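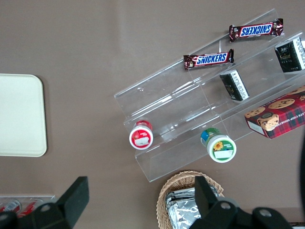
4 min read

I've had the two grippers in the garage for most of December now, and I still can't tell you which one I'd buy with my own money. The Vachon is the one with the chunky black finger pads, and it's been on the arm all this week because the Ornura is back in its box with a stripped screw (my fault, more on that later). I wanted a job that would annoy both of them equally, so I went with restocking a shop shelf. A clear acrylic stand with three steps, a couple of Snickers bars up on the top one, little dark boxes on the next, and down the bottom a tartan box of chocolate chip shortbread with two small plastic jars lying on their sides. Getting a jar out from behind that low front lip is a rotten little problem and I've grown quite fond of it.

The clear plastic is the real villain, by the way. My wrist camera is a cheap Noltell and it sees straight through the stand to the brown tabletop, so as far as the depth map is concerned the chocolate bars are sort of hovering over nothing. Harpreet Bélanger told me months ago to put matte tape along the edges and I said no, because a real shop wouldn't have tape on it. Stubborn, I know! I ended up typing the step heights in by hand and using the camera only for the sideways position. It's ugly but it works, and I went from swearing at it to mostly leaving it alone.

Anyway, numbers. I gave each gripper 80 picks, same mix of items, same speed. The Vachon managed 76, which is miles better than I'd guessed from the spec sheet. Two of the misses were wrappers that slid out as the arm lifted, one was a jar that rolled, and one was me bumping the table with my hip reaching for my coffee. I counted it anyway, fair's fair. The Ornura was quicker to close and lovely and quiet, but its fingers are narrow and it kept pinching the crimped bit at the end of a wrapper and letting the whole bar swing about like a pendulum. I only got partway through its set before the screw went, so I'm not going to give you a score for it yet.

About that screw. The Ornura's bracket takes tiny ones and I was using the wrong hex key at half past eleven at night. Don't do that. Sebastian Dumitrescu reckons he can get it out with an extractor bit, and if he can't I'll be drilling, and then I'll be writing a very different post.

A few odds and ends while I remember them:

The wicker basket is a great thing to have on the table with a soft-ish gripper. The foil-wrapped stuff inside is all creases and glare, and the camera's exposure goes haywire every time the arm passes over it. I've locked the exposure and the colours look awful, but the detections stopped flickering.

Wide pads are fantastic on boxes and a pain in a crowd. Going in for one jar with the other beside it, I had to bring the fingers in at an angle, and that took me a whole evening of fiddling with the approach.

The Vachon's cable comes out on the wrong side for my arm. I've zip-tied it in a loop and it has survived 252 cycles so far, counting all the warm-ups.

Next up is the same job with rubber sleeves on the pads. Brittany Lavoie has offered me a set she cut down from something in her kitchen drawer, and I've got 10 spare zip ties and a free afternoon. If you've run an Ornura on anything crinkly, leave me a comment and tell me what grip force you settled on, I'm at the low end and still squashing things.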